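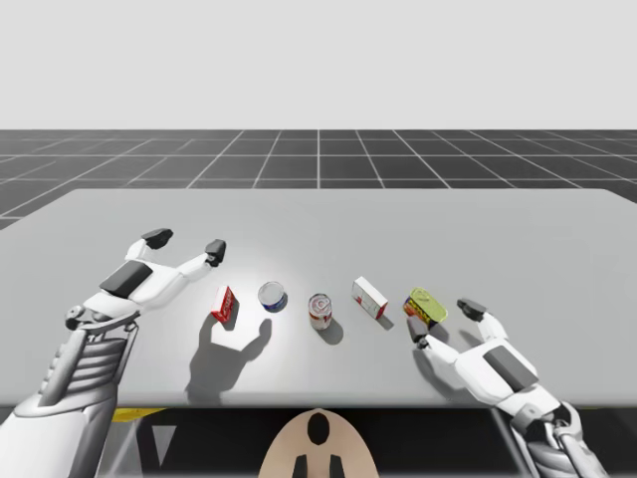
Our project set out to answer a planning question: what should a student robotics lab buy first if it wants a two-armed robot that can sort groceries, and what can wait until second year? We had a fixed amount of money and a long wish list, so before ordering anything we built the whole job in simulation and let it tell us which parts of the budget mattered. The test row has a small red carton at one end and a yellow-green tin at the other, with two cans and a white box between them, and those five shapes ended up deciding more of our spending than any catalogue did. A flat tin asks very different things of a pair of fingers than a tall can does!

Home page > Student work > Engineering projects > Planning a two-arm bench

Overview Method Budget Results Team Contact

Who did what

Ka-ming Chow built the simulated table and the arms. Noel Lacson kept the budget sheet and wrote to suppliers. I (Wilfredo Espiritu) ran the grasp trials and wrote most of this report. Our supervisor was Rogério Evangelista, and Reynaldo Dalisay from the Duddale workshop answered our many questions about power, benches and floor bolts.

How we planned the purchase

We started with the arms, as everyone does, and that was our first mistake. The arms are the biggest line on the sheet but they were also the easiest to settle, as only two suppliers would lease a matched pair to a student lab. Once that was clear we moved on to the things we knew less about: fingers, fingertip pads, the bench, lighting and spares.

For the grippers we compared a Fokulier set with one from Layug. The Fokulier fingers open wider and cost $2,089 for the pair. The Layug set was cheaper at $993, with a narrower opening and pads you can swap by hand. We modelled both openings in the simulator and tried every item from the top and from the side. It was great fun to watch, and it also saved us from arguing over brochures.

What the trials told us

We ran 81 trials with each gripper setting. The cans were fine with either one. The cartons were fine too, as long as the arm came in square to the narrow side. The flat tin was the trouble. Coming from above, the narrower fingers kept landing on the lid, and we had to turn the wrist well over to get a tip on each side. The wider fingers managed it with much less turning.

That pushed us toward Fokulier, even at more than twice the price. Noel wasn't convinced at first and asked for a second round with the tin turned side-on. The result was closer but the ranking stayed the same, so the wider set went on the list and we dropped the second camera to help pay for it. We were sorry to see that go.

The bench was a nicer surprise. Our simulated table is wide and perfectly plain, and we had pencilled in a custom top to match. Reynaldo pointed out that a Huven bench already sitting in the Duddale store was wide enough for both arms - so that line went to zero, apart from new feet.

Things we would budget for earlier

Fingertip pads wear out, and we had allowed for none. The sheet now has 3 spare sets. Lighting also needs its own line. Even in simulation the open fingers threw a big shadow over the table, and a real lab has windows on top of that. We have put in two dimmable lamps and a roll of blackout cloth.

Delivery for the arms should be quoted in writing before the lease is signed. Ours changed twice.

Still to do

The lease papers are with Rogério, and the gripper order goes in once he signs. Ka-ming is adding a soft bag of rice to the simulator, which none of us knows how to grasp yet, and we can't wait to try it. The real arms should be on the bench by June.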